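The Blue Check

By December the wash house on Tultow Street was sending out 4000 pieces a week, and I loved every one of them, even the dishcloths. I had come to Plorcombe for one winter, to learn cloth. You can read all you like about weave and hem and hand, but you have to stand next to a pile of it at six on a Monday morning, with the windows still black and the kettle going, to find out how much there is to know!

The folding bench was at the back, past the presses. My favorite was the plaid, navy and white and gray. I would have walked the whole length of the building to see it go across a table.

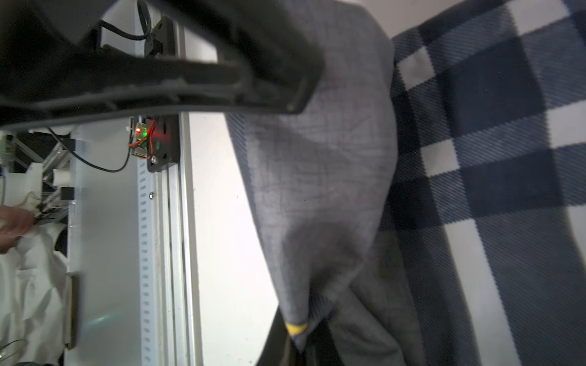
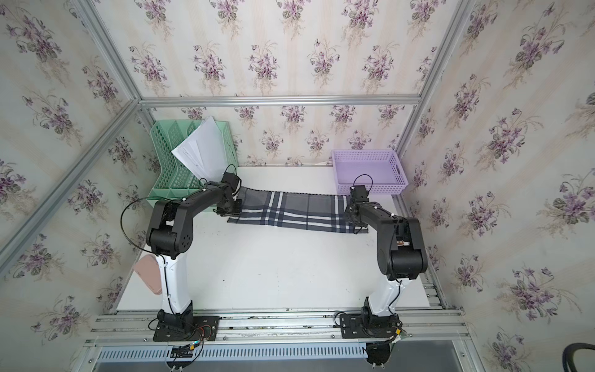 It was an Ikonen check, or so the label said on the one piece that still had a label. The rest had been washed so many times that the tags had gone to fluff. Ikonen wove them wide, with a broad white stripe running through the blue, and the wonderful thing about that stripe is that it tells on you. Fold a plain towel a little crooked and it will keep your secret. Fold a check crooked and the white line steps sideways at the crease, and everyone in the room can see it from the door.

I folded mine crooked for nine days.

On the tenth I stopped looking at the corners. I had been chasing corners, tugging one and losing the other, and that morning I was tired and just watched the stripe instead. I held the cloth out wide, let the middle drop, and waited for it to finish moving (this takes longer than you'd think, a heavy weave goes on swaying after your hands are still). Then I brought the white down onto the white. It landed. The whole thing closed up like a book.

I made a noise, I think. The presses were running, so it didn't matter.

After that I couldn't get enough. I did the checks first and the sheets last. I learned that a long cloth wants to be laid away from you, and a short one toward you, and that linen will hold a crease from the flat of your palm while cotton needs the whole forearm. I learned to hear the difference between a damp hem and a dry one when it slapped the table. On my lunch break I sat on the back step with a sandwich and thought about thirds!

In the last week before the holiday the Hirnovine order came in. Hirnovine was the old hotel up on the ridge, closed since summer, and it was opening again for the season with every bed made and every table laid. They wanted 446 pieces, and 131 of those were the blue check. The van was due at five.

I took the checks. I didn't ask, I simply pulled the cart over to my side and started, and no one took it back.

It is hard to explain how good that afternoon was. Snow had started outside and the light on the table went very white and even. Out, drop, wait, white onto white. The stack rose up with its edges all in a line, and when it got to my chin I began another beside it. Around the 60 mark my shoulders quit complaining and went along with the rest of me. I hummed. Somewhere past the middle I found the one with the label and turned it so the name would sit on the outside, where a person setting a table up on the ridge might notice it.

The van came at twenty past, with chains on. We slid the stacks in on their boards, and I rode along to the end of the street with one arm across the front row to keep it from tipping at the corner. Then I hopped out and walked back through the snow for my coat, which I had left hanging by the bench, and there was a single check lying over the rail that I had missed.

I ran after them. They had stopped for the light at the bridge, and I got there with the towel under my sweater and banged on the door until it opened. Then I folded it on my knee, right there in the road, and the stripe met.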